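**Progress report 2 – two-handed handover task**
Group: Efren Aquino, Mirta Riquelme, Ilse Hoekstra
20 September 2025

Finger pads swapped since last report. Old ones slipped on anything squishy. Linkages kept as is, rivets re-checked, Mirta did both grippers. Still one noisy joint – on the list.
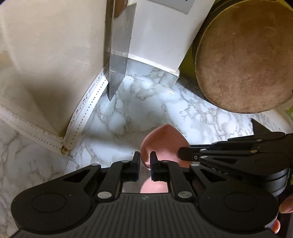
Handover is the hard bit. Left hand and right hand have to agree on where the object is, and our timing labels drift. Soft stuff is worst: the pink teardrop sponge gives a little where the pad presses, so finger width alone is a poor guess at grip. Ilse wants a force estimate instead. Target is 300 demos, colour calibration before eveyr session.

To do: fix labels, noisy joint, write up methods (Efren).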